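Two hands are harder than one: choosing grippers for thin, flat things

Reading time: 4 minutes

Print this article | E-mail this article

Paper is a poor thing to give a robot. It bends, it slides, and when it lies flat there is almost nothing to get hold of. The workshop at Rustonmont has spent the winter finding out which grippers can cope with it.

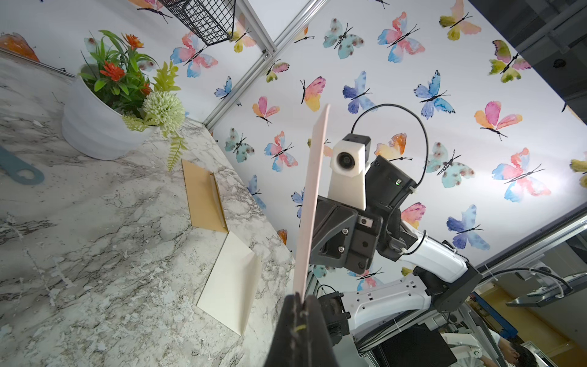
The job on trial sounds small. One arm picks up a card, the other opens an envelope, and the card goes in. A person does it without looking. For a pair of arms it means holding two floppy things at once and lining them up to within a couple of millimetres.

Three sets of fingers went through the same routine. The first came from Pindavport and is the plainest: two stiff fingers with flat faces. It holds a card well once it has one, and the card stays at the angle you left it. Picking up is the weak point. The tips are too thick to get under an edge, so the card has to be pushed to the side of the table first, and that adds time to every run.

The Villaseñor fingers are thinner and slightly soft at the ends. They were the best at lifting, and they left fewer marks on the paper. They also let the card turn in the grip. A few degrees doesn't matter if you are putting a card in a tray, but it matters a good deal at the mouth of an envelope, where one corner catches and the whole thing buckles.

The third set, from Brisstead, tries to do both, with a stiff back and a thin lip at the tip. It was slower to fit than the others and the screws are awkward to reach. Once on, it gave the least trouble.

The team ran 812 attempts in all, and did not reset the arms between them unless something had gone wrong. Most of the failures came at the envelope and very few at the pick-up, whichever fingers were fitted. Flaps closed again, or the card went behind the envelope instead of into it.

Cameras made more difference than expected. With only an overhead view, the arms often missed a flap that had lifted slightly. A camera near the gripper sees the gap from close up, although the fingers and the card block part of the view just when it is needed. Moving the mount by 15 millimetres helped more than changing the lens did.

Cables are the dull part. A lead that is too short pulls on the wrist, and one that is too long finds something to catch on. Allow an afternoon for this and tie everything down before you start measuring.

For anyone buying now, the Pindavport fingers are fine for stiff card and cost the least. For envelopes, the Brisstead set is worth the extra fitting time. The Villaseñor pair would suit single sheets - menus, leaflets, forms - where a little turning does no harm.

The workshop plans to repeat the trial in June with padded envelopes, using the same arms and a new camera mount.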